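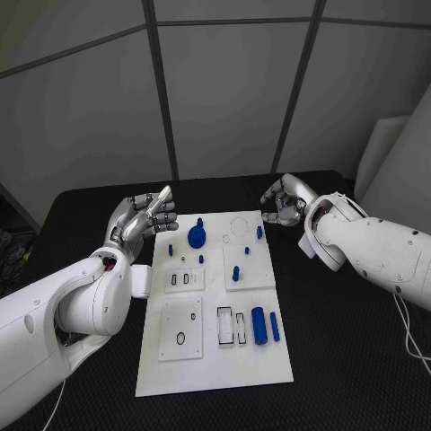 Poste d'assemblage : deux bras blancs, deux mains humanoïdes et la planche d'exercice avec ses pièces bleues.

Journée portes ouvertes de l'atelier Makeo : questions fréquentes

Mise à jour : 30/5/21

Les réponses ci-dessous concernent la visite de l'atelier Makeo et la démonstration d'assemblage à deux bras. Elles reprennent les questions reçues par courriel et celles posées sur place lors de la session de novembre.

Faut-il s'inscrire ?

Oui. L'inscription est gratuite mais obligatoire, y compris pour les enfants. Les groupes sont limités à 16 personnes par créneau. Le lien d'inscription figure dans le courriel d'invitation. Si vous ne l'avez pas reçu, écrivez à l'accueil en indiquant le nom de votre établissement ou de votre entreprise.

Je ne peux plus venir. Que faire ?

Répondez au courriel de confirmation. La place est remise en ligne le jour même. Il n'est pas possible de céder directement son inscription à une autre personne, les badges étant nominatifs.

Combien de temps dure la visite ?

Comptez une heure et demie : l'accueil et les consignes, la présentation de l'atelier, la démonstration, puis un temps de questions près du poste. Les retardataires peuvent rejoindre leur groupe jusqu'au début de la démonstration. Ensuite, la porte de la salle reste fermée.

Que voit-on pendant la démonstration ?

Les deux bras travaillent au-dessus d'une planche blanche posée sur une table noire. La planche porte des plaques blanches, des pièces bleues (un disque en forme d'engrenage, des chevilles, des cylindres) et des contours noirs imprimés, ronds ou rectangulaires. L'exercice consiste à saisir une pièce et à l'amener à l'emplacement demandé. Une séquence complète est montrée deux fois, la seconde à vitesse réduite et commentée.

Pourquoi des mains et pas des pinces ?

Une pince à deux mors suffit pour beaucoup de tâches et l'atelier en utilise sur d'autres postes. La main permet de comparer plusieurs prises sur une même pièce : pincement entre le pouce et l'index pour une petite cheville, prise plus enveloppante pour un gros cylindre. C'est l'objet du projet Fodlow, dans lequel s'inscrit la démonstration.

Les poignets sont ouverts et on voit les fils. Est-ce normal ?

Oui, il s'agit d'un poste d'essai. Le carénage n'est pas fermé à cet endroit et le câblage rouge reste visible des deux côtés. Les visiteurs ne doivent toucher ni aux bras ni aux câbles, même à l'arrêt.

Le robot est-il autonome ou piloté ?

Les deux modes sont présentés. Pour la première séquence, un opérateur guide les bras à distance. Pour la seconde, le programme enchaîne seul les mouvements et l'opérateur garde la main sur l'arrêt d'urgence. L'animateur annonce le mode avant chaque passage.

Est-ce que ça marche à chaque fois ?

Non. Il arrive qu'une cheville tombe ou qu'une pièce arrive de travers. Dans ce cas, l'opérateur arrête la séquence, replace la pièce et recommence. Nous ne coupons pas ces passages – ils donnent souvent lieu aux meilleures questions. La base d'essais de l'atelier compte 3000 séquences enregistrées, réussies ou non. Sur la dernière série, qui en comprenait 700, les échecs venaient surtout des petites chevilles.

À quoi servent les emplacements dessinés sur la planche ?

Ils servent de repères. Un cercle ou un rectangle imprimé permet de vérifier à l'œil si la pièce a été posée au bon endroit, sans appareil de mesure. Les plaques, elles, peuvent être changées d'un exercice à l'autre.

Qui anime les visites ?

Anas Chidiac présente l'atelier et répond aux questions sur les formations. Wian Ntuli conduit la démonstration et commente les mouvements. Les explications sont données en français. Wian Ntuli peut répondre en anglais pendant le temps de questions.

Peut-on essayer soi-même ?

Pas sur les deux bras. Une seconde planche, installée dans la salle voisine, permet de faire l'exercice à la main, puis avec une paire de pinces longues. Beaucoup de visiteurs trouvent la version aux pinces difficile, en particulier pour poser une petite cheville debout.

À partir de quel âge ?

La visite est ouverte dès dix ans, avec un adulte accompagnant. Pour les groupes scolaires, prévoir un accompagnateur pour huit élèves. Une fiche préparatoire est envoyée aux enseignants une semaine avant la visite.

Y a-t-il une distance de sécurité ?

Oui. Une ligne au sol marque la limite à respecter pendant les mouvements. Les sacs et les manteaux restent au vestiaire. Les chaussures fermées sont obligatoires dans l'atelier.

Peut-on prendre des photos ?

Les photos sans flash sont autorisées au poste d'assemblage. La vidéo est possible pendant la seconde séquence seulement. Il est demandé de ne pas photographier les écrans des postes de travail ni les autres visiteurs sans leur accord.

L'atelier est-il accessible en fauteuil roulant ?

Oui, par l'entrée latérale. Signalez-le à l'inscription pour que l'accueil vous ouvre cette porte. La démonstration est visible assis : un écran de retour, placé à hauteur de table, montre la planche de près.

Comment venir ?

L'atelier se trouve dans le bâtiment Zevorstead, salle 196, au rez-de-chaussée. Le parking visiteurs est à gauche de la barrière. Les cars scolaires déposent les élèves devant l'entrée principale et stationnent ensuite à l'extérieur du site.

Peut-on acheter ou louer le poste ?

Non, il n'est pas commercialisé. Les entreprises qui souhaitent tester une tâche d'assemblage avec leurs propres pièces peuvent déposer une demande auprès du programme Yeo. Joindre un plan des pièces et une courte description de l'opération. Les demandes sont examinées une fois par mois.

Recevrai-je des documents après la visite ?

Un courriel est envoyé à tous les inscrits avec le support de présentation et le plan de la planche d'exercice. Le plan peut être utilisé librement en classe. Pour toute autre question, répondez simplement à ce message ou adressez-vous à l'accueil.

Ce site utilise des cookies pour mesurer sa fréquentation. Vous pouvez accepter, refuser ou modifier vos préférences à tout moment. Tout accepter Tout refuser Personnaliser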